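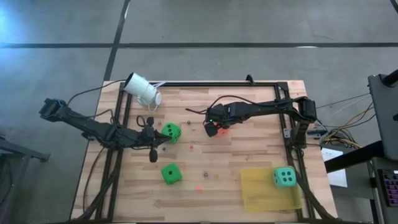

# Butcher-block table has gone dry and a bit gray near one end - oil it, or sand it first?

**Posted by Kacper Czarnecka, 13/10/2021**

Hello all, and thank you in advance for reading, I know I go on a bit.

We have a butcher-block table that we bought secondhand when we moved to Stendalville, and it has been the center of our kitchen life ever since. We eat at it, my daughter does her homework on it, and I roll out dough straight on the wood whenever my mother-in-law is not looking. The top is 31 inches deep and very heavy, and I love it dearly.

The trouble is that I have not looked after it. The man who sold it to us said "just oil it now and then," and I did so once in April with a bottle of mineral oil from the hardware store, and then life got busy. Now the end nearest the sink feels rough when I run my hand over it, like a cat's tongue, and there is a grayish patch where we leave the dish rack. There is also a dark ring from a cast iron pan that somebody set down wet. (It was me.)

My questions, then:

- Can I simply put more oil on and hope for the best, or do I need to sand it down first?
- If I sand, do I have to do the whole top or can I get away with only the bad end?
- Is there any hope for the black ring?
- A neighbor told me to use olive oil because it is "natural." Is she right? I have plenty of olive oil.

I own a small orbital sander that I have used exactly once, on a birdhouse, and I am a little scared of it. I'd love to have the table looking decent before we have family over. Any advice is welcome, even if the advice is that I should have done this months ago!

Kacper

---

**Przemysław Ziółkowski**

Hi Kacper, and please don't feel bad. I refinished furniture for 14 years before my knees asked me to stop, and I don't think I ever met a butcher-block top that had been oiled as often as it should have been. My own included. Yours sounds very fixable.

Let me start with your neighbor, who I am sure is a lovely person. Please keep the olive oil for salad. It never dries, and after a while it can go rancid and the wood will smell like an old pantry. Food-grade mineral oil is what you want, the same as you used before, or one of the oil and beeswax mixes they sell for cutting boards. Walnut oil does dry and some people like it, but with guests at the table you would have to think about nut allergies, so I leave it alone.

Now the rough end. Oil by itself will make it look richer for a week, but it won't make it smooth. What you are feeling is raised grain. The fibers drink up water, swell, and stand up like little hairs. So yes, sand, and I would do the whole top. If you only do the sink end you'll get a pale area with a line where it meets the old surface, and your eye will go to that line every morning over coffee. Ask me how I know.

Before any of that, give it a good cleaning. Warm water, a drop of dish soap, a cloth that is damp and well wrung out, then let it dry overnight with nothing sitting on it. Sanding over grease only clogs your paper and pushes the grease around.

For the sanding itself:

1. Start with 120 grit on the whole top. Keep the sander flat and keep it moving, and let its own weight do the work. The people who press down are the ones who get dips.
2. Wipe off the dust, then do it again with 180.
3. Wipe the top with a barely damp cloth and let it dry. The grain will come up a little, and you want it to.
4. Finish by hand with 220 on a block, going with the strips and never across them.

A dust mask, please, and open a window.

The black ring is iron reacting with the wood, and it goes deeper than you'd expect. Sanding may take off most of it. If a shadow is left, you can buy wood bleach made from oxalic acid at a paint store, and it works very well on iron stains, but it is poisonous stuff. Wear gloves and eye protection, follow the label to the letter, and rinse it thoroughly more than once. On a table where you roll dough, I would probably stop at the sanding and learn to love the shadow. We have one shaped like a kidney bean and my grandchildren are quite fond of it.

Then the oil. Warm the bottle by standing it in a bowl of hot water, pour on more than seems sensible, spread it with a lint-free rag, and go to bed. In the morning wipe off whatever is left and do it again. I give a freshly sanded top three or four coats over as many days. Don't forget the edges, and the underside too if you can reach it. Wood that is oiled on one face only takes up moisture unevenly, and that is how you get a cup or a warp.

After that, once a month is plenty. A nice way to check is to flick some water on it. If the drops bead up, you're fine, and if they soak in and leave a dark spot, get the bottle out.

And move the dish rack, my friend! Or put a tray under it at the very least.

---

**Molo**

just use a card scraper, sanders are overrated. took me 2 evenings to do a countertop and no dust

---

**Dudek**

I'd second nearly everything Przemysław wrote, and only want to add a couple of things from doing our own top last winter.

First, make sure the table doesn't already have a finish on it. Secondhand ones sometimes get a coat of polyurethane somewhere along the way, and if yours did, the mineral oil you put on would just have sat there in a greasy film. Scratch gently with a fingernail or a coin somewhere it won't show. If you get clear flakes, it's varnish, and you'll have to sand until it is all gone before oil will do any good. Given that your bad end has gone gray, my guess is it's bare wood, but it takes a minute to check.

Second, for everyday smells and sticky spots (garlic, in our house, always garlic) coarse salt and half a lemon work nicely. Scrub, leave it a few minutes, wipe, dry. It will lighten small food stains but I'm afraid it did nothing for our iron mark.

I have used the scraper Molo mentions too and it's a lovely tool once you know how to put the edge on it. For somebody who has only sanded a birdhouse I'd stay with the sander.

One more thing, and please take it seriously. Mineral oil rags are fairly harmless, but if you go for walnut, linseed or tung oil, the rags can heat up by themselves and catch fire when they're balled up in a trash can. Lay them flat outside to dry until they're stiff.

---

**Kacper Czarnecka**

Oh, thank you all so much, this is more help than I'd hoped for! I did the coin test just now and got no flakes at all, so bare wood it is. The dish rack has been moved to the other side of the sink, where it is already in everybody's way. I'll clean the top tonight and pick up the sandpaper on Saturday, and I have told my neighbor about the olive oil. She is not convinced.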